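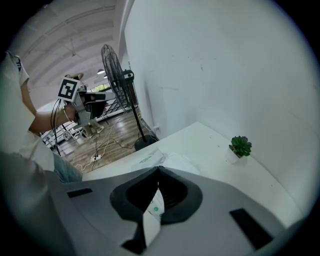
Bag task at the white table, second gripper held up on the left

Right-hand gripper drops out part way through a take

Drondeo
Posted in: Hand-held grippers and recording

We are recording two-handed tasks with a pair of wired hand-held grippers. The one we are on now is picking up a crumpled plastic bag from a table. Out of 218 takes so far, 48 are no good because the right gripper stops sending its finger position. The left one carries on as normal. The file doesn't show an error, the value just freezes at whatever it last was, so you only find out when you play it back and see the fingers closing on the bag while the number stays at fully open.

What I have tried:
Swapped the two USB ports over. Still the right one.
Restarted the recording program between takes. No change.
New marker stickers on the cube, although I didn't expect that to help and it didn't.

It happens more often when the bag is on the far side of the table. With the bag close in, I can go a long time without a bad take. The same gripper was fine in October on a different task. Cables go down to the floor and across to the computer, and the power strip is on the floor as well.

Is this the finger sensor going, or something else? I would like to know before I order a new one.

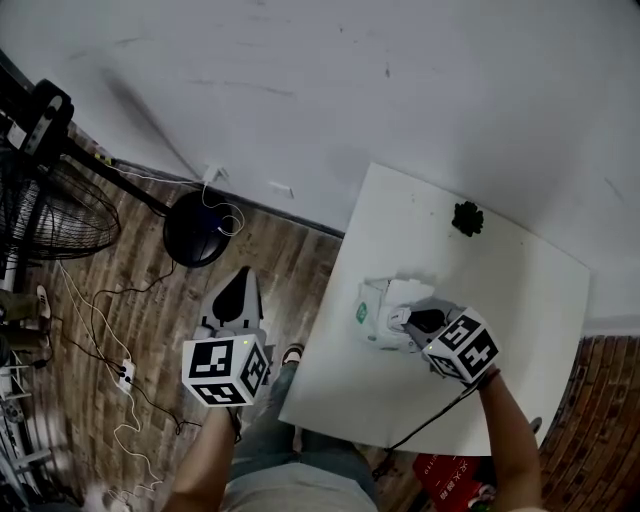 Alhassan

I would look at the cable before the sensor. In your second picture the right gripper is out over the middle of the table and its cable runs down across the lower edge of the table towards the floor. When you reach further, you may be pulling on the plug at the gripper end. That would fit with it being worse on the far side.

To check, leave the gripper lying on the table with the program running and bend the cable gently close to the plug, in each direction. If the value freezes, it's the cable or the socket. Then swap the cables between left and right and do it again. If the fault moves to the left hand, buy a cable. If it stays on the right, the socket is probably loose on its board and needs resoldering.

Whichever it is, tape a loop of slack to the handle so that a pull lands on the tape and the plug stays still. We do this on all of ours now. Also set the program to stop the take if the finger value hasn't changed for 3 seconds during a grasp — you would have caught this much earlier.

Edton

Had the same, was the USB hub. Get a powered one.

Also get those leads off the floor where people are walking. Black and white cables in a tangle next to a power strip is asking for someone to trip with a gripper in each hand.

Drondeo

Thanks both. Bent the cable as described and it froze 3 times, always with the bend towards the thumb side. Swapped the cables and the left gripper now does it, so the sensor is fine. New cable ordered. There isn't a hub in the setup, but I will move the floor leads along the wall.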